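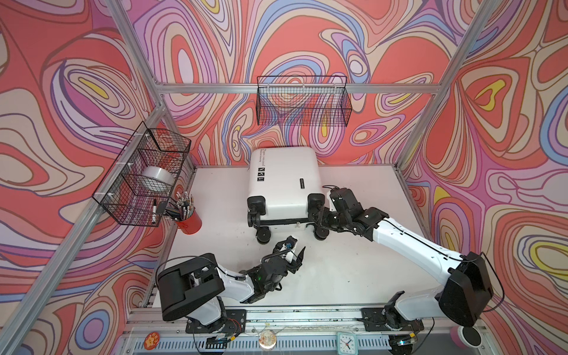 Esko Heinonen reckons a hard shell should never be packed on the floor, where the lid gets knelt on and the hinge side takes the strain. His went that way after 11 trips. I have moved the job to table height on his advice.

7 October 2020

Case out for the Rasow trip. White hard shell, laid flat on its back on the white table, wheels to the front. Checked the Zilholm luggage scale against a 2000 g bag of flour; it read 12 g over, which will do. Wheels turned by hand, all free. Handle extends and locks at both stops. The zip was stiff at one corner in September, so I ran a candle stub along the teeth and worked it until it moved evenly.
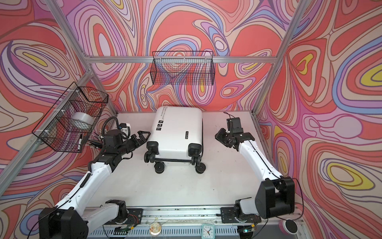 Suitcase on the table, top end towards the back wall.

Measured the outside again, as the coach firm is strict. Height 61 cm without the wheels. Weidong Cheng's Leone is shorter but deeper, and takes shoes better. I shall put mine heel to toe along the wheel end and keep the heavy things low, so that the case stands up by itself when loaded.

Order of packing: shoes, trousers folded once, jumpers, shirts last. Wash bag in the lid half, behind the divider. The Cudetti adaptor goes in a sock.

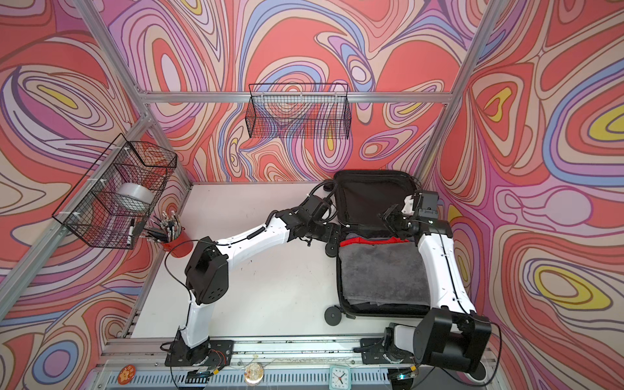
The lining wants a wipe before any of that goes in. Damp cloth, no soap, lid left up for the evening. The divider can come out and be done separately. One of the elastic straps has lost its pull and will need shortening by a couple of centimetres; needle and heavy thread are in the hall drawer. Must also ask Weidong whether he wants his scale back before Friday or can wait until I am home.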